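Tubeless sealant: what I changed after two winters

25/07/2025

I have been running tubeless tires on the gravel bike long enough to have opinions about sealant, and the old post on this site is out of date. I now disagree with about half of it. This one covers how much to use, when to top it up, and what to do about clogged valves. 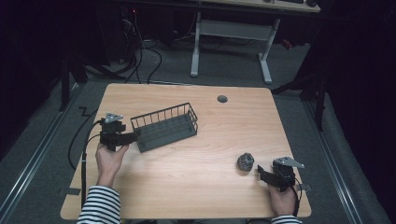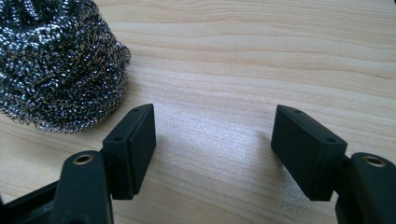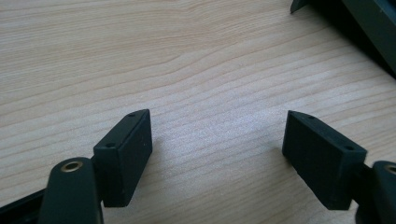 The bike is a steel Halliday frame with Greveck rims, 24 mm internal width, and 45 mm tires. Most of my riding is on the Clisside loop and the farm tracks behind it. The surface is crushed limestone with a lot of hawthorn in the verges, and the hedges get cut in January. For a few weeks after that the tracks are full of thorns, and this is where sealant earns its place.

Volume first. The usual advice for a tire this size is 60 ml. I used that for the first year and had three punctures that would not close without a plug. In each case the tire turned out to hold a spoonful of liquid and a skin of dried latex. The sealant had been in there for four months or more, so the starting amount was fine and the maintenance was poor. I tried 90 ml next. It sealed no better, and I could feel it moving in the front tire at low speed. I have gone back to 60 ml and now check it on a schedule.

The schedule is by distance in winter and by time in summer. In cold, damp weather I top up every 2000 km. In summer the carrier liquid evaporates through the casing faster than I can ride it out, so I check every six weeks no matter what the computer says. To check, rotate the wheel so the valve is at four o'clock, let it stand for a few minutes, remove the core, and push a thin zip tie down the stem until it touches the tire. If less than 10 mm of it comes out wet, add 30 ml. The reading is crude but it repeats well enough on the same wheel.

Valves are the weak point. Standard Presta cores have a small passage, and latex collects on the seal every time you let air out with the valve at the bottom. The symptom is a pump gauge that jumps straight to a high reading while the tire stays soft. I used to soak the cores overnight and scrape them. Natalia Robles, who builds wheels and has put up with a lot of my email, pointed out that cores are cheap and my evenings are not. I now replace them twice a year and keep a spare in the saddle bag, along with a core tool.

On brands, I can only report on what I have used. The Oltex sealant comes in a 1000 ml bottle and contains coarse particles that settle within seconds. Shake it hard, pour at once, and do not inject it through the valve, as the particles will block the stem. Pour it into the tire before the last section of bead goes on. It has closed every thorn hole so far and one cut of 4 mm. It is also difficult to clean off a rim bed once dry – warm water and a plastic tire lever work better than solvent.

Two corrections to the old post. I wrote that sealant from different makers could be mixed if both were latex based. Hermenegildo Mendoza wrote in to say that his had turned to rubber crumbs within a week, and I have since managed the same thing in a jar. Clean the tire out before switching. I also gave the wrong torque for the valve nut. Finger tight is enough, and on a carbon rim I would not put a tool on it at all.

Rim tape is a separate subject. I have 200 km on a new type and will write it up when there is more to say.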